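4. Hand camera check and first bottle exercise

This section is for club members who already finished the wiring of the Piltetti hand in section 3. Please do it in pairs: one person at the laptop, one person beside the arm. You will need nearly 40 minutes if it is your first time.

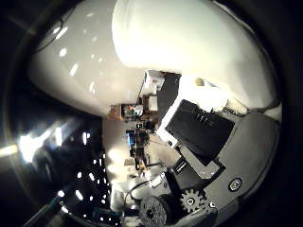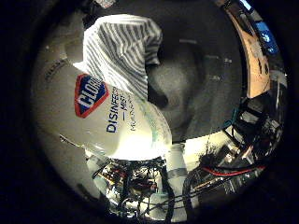
Fig. 4.1 and 4.2: Views from the small camera at the hand. Fig. 4.1 has the toothed gear near the bottom, Fig. 4.2 has the bottle.

4.1 Checking the view

1. Switch on the arm and wait for the green light on the Öberg power box.
2. Open the program Skesia and choose "Hand view". The picture is round, with black corners. This is normal for our lens.
3. Compare your picture with Fig. 4.1. The exact angle will be different, but the silver gear should be sharp. If it is blurry, clean the lens with a dry cloth.
4. Turn the camera a little if a bright lamp makes a white glare at the side. Tighten the camera screw by hand only.

NOTE: Straight lines look curved in this view. Do not try to correct this in the settings, the exercise is made for the curved picture.

4.2 Checking the cables

5. Move the wrist slowly through its full range at speed 7.
6. Look for any cable which comes close to the gear or the spool. If you find one, stop the arm, switch off the power and fix the cable again with a new tie.

CAUTION: Keep your fingers, hair and sleeves away from the gear when the power is on. The motor does not feel that you are there.

4.3 Exercise with the bottle

7. Place a bottle and a piece of fabric in front of the hand. Fabric may cover a part of the label, as in Fig. 4.2.
8. Check that the spray head is locked, if the bottle has one. We do not want cleaning liquid on the electronics.
9. Bring the hand near the bottle until the label colour is clear on the screen.
10. Close the fingers with the grip value at 200. Increase it by 10 at one time, and wait between the steps.
11. Write every try in the log book, also the bad ones.

CAUTION: Do not go over the value 680. The tendon can break, and the club has only one spare.

If the program loses the picture in the middle of a try, do not pull the camera plug. Press "Hold", then start Skesia again from step 2.

Questions about this section: Ishbel Kerr, Relside Robotics Club.

Comments (3)

Niamh Heffernan
Step 10 was very slow for our pair. Can we start from a higher value when the bottle is full?

Ishbel Kerr
Please start from 200 the first time also with a full bottle. After three good tries you can begin higher, but write it in the log book.

Niamh Heffernan
OK, thanks. Also the "Hold" button is now under the Tools menu in the October version.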